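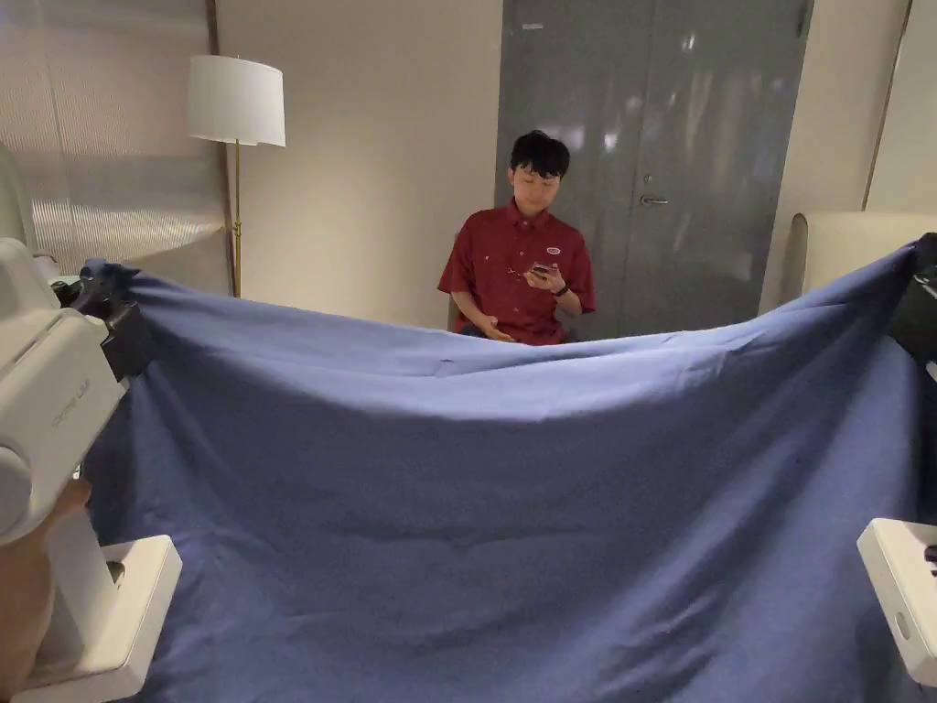
Figure 1. Cloth held by its two upper corners, one gripper on each side. The top edge is not fully tight and hangs in a gentle curve.

Unit 6: Care of the hand-held gripper pair

This handout belongs to the practical part of the course. Please read it before you come to the bench, and bring it with you. The words "left" and "right" always mean the operator's left and right.

6.1 Before the work

Switch the unit off and put both grippers on the bench mat. Open and close each jaw by hand, slowly, 20 times. The movement should feel the same from beginning to end. If you feel a hard point, write it in the Worby log sheet together with the side (L or R), and do not continue with this gripper.

6.2 Corner hold

For cloth work, the jaw should take the corner itself and a small part of both edges. If it takes only the edge, the cloth turns when you lift it. Look at Figure 1 again: near the jaws the fabric gathers and wrinkles, and this is normal. A small sag in the middle is also normal. Students often pull the grippers apart until the edge is straight, but this loads the linkage from the side and wears the joints early.

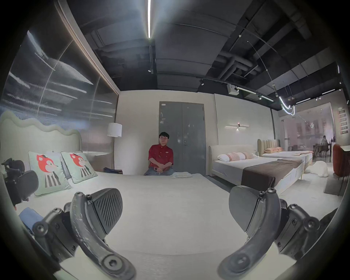

Figure 2. The two fingers with the gap open, above a white mattress. Note the ribbed surface on the left pad, the small hex screws, and the wear marks on the left finger.

6.3 Fingers and pads

Scratches on the finger arm are recorded but they are not a reason for exchange. A pad is exchanged when the ribs are flat, when a corner is lifted, or when the counter in the Tellska software shows more than 200 hours for this pad. Our training unit was at 1,931 cycles when these notes were written in September.

Clean the pads with a dry brush first. Fibers from bedding and towels collect between the ribs and you cannot see them easily without a lamp.

6.4 Screws

Check the hex screws at the joints and at the base. Use the short key from the Metwally tool box, never the long one. Turn only until you feel resistance. After the last screw, move the finger through its full way and check that it returns without help.

6.5 To hand in

One log sheet per pair of students, with both sides filled in. Write the pad hours also when nothing was exchanged. Sheets go in the Griltum folder before you leave the room.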